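Tanora Tabletop Task Station — Rental and Purchase
Page last checked 16th November 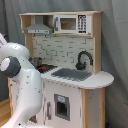
Play kitchen with sink, stovetop and oven front, arm at left.

We sell this station and we rent it out, and we would like fewer of them to come back. Most returns come from labs that bought the whole bundle on the strength of a demo reel. Read this page before you ask for a quote.

What you are paying for

The price on the quote is for the kitchen unit, the backdrop and a box of small props. The arm is quoted on its own line. If a reseller gives you one number for everything, ask them to split it. Nalcombe will do that when asked. Skusby would not when we tried, and their bundle price went up in December without any change we could find in the parts list.

Kitchen unit, assembled: 854
Arm rental, per month: 2000
Minimum rental: 3 months
Longest rental before purchase makes more sense: 18 months, and we think that is generous

All prices in dollars, before freight. Freight on the arm is not small.

What a toy kitchen will and won't tell you

It is a child-sized kitchen. Reaches are short, the counter is low, and a toy pot is not a full pot of soup. If your grant says "household robot," a good score at this station is a starting point and should be written up that way. We have seen sales sheets that jump from one to the other in a single sentence. Ours used to.

It is good for pick and place, for moving things between stove and sink, and for comparing one control method with another on the same layout. It is a poor choice for anything involving heat, running water or real weight.

Costs people leave out

Floor space. Measure for the arm's full swing, then add room for a person to stand outside it.
Someone's time. Resetting the props by hand between runs is dull work and it takes most of a day.
Wear. Rental arms show scuffs. We don't repaint them and we don't discount for them. Ask for the service record, which matters a good deal more.
Spare props. Small ones go missing. Buy two sets.

Do you need the arm at all?

Maybe not. Sinéad Mac Suibhne, who handles our quotes, asks every buyer what they already own. If you have an arm that can reach across a play kitchen, buy the unit alone and keep the rest of the budget. The Ásgeirsdóttir mounting plate fits most bench arms — check the bolt pattern first, as we can't take back a plate that has been drilled.

Quotes are good for one month. Arm rentals need a signed site form before we ship.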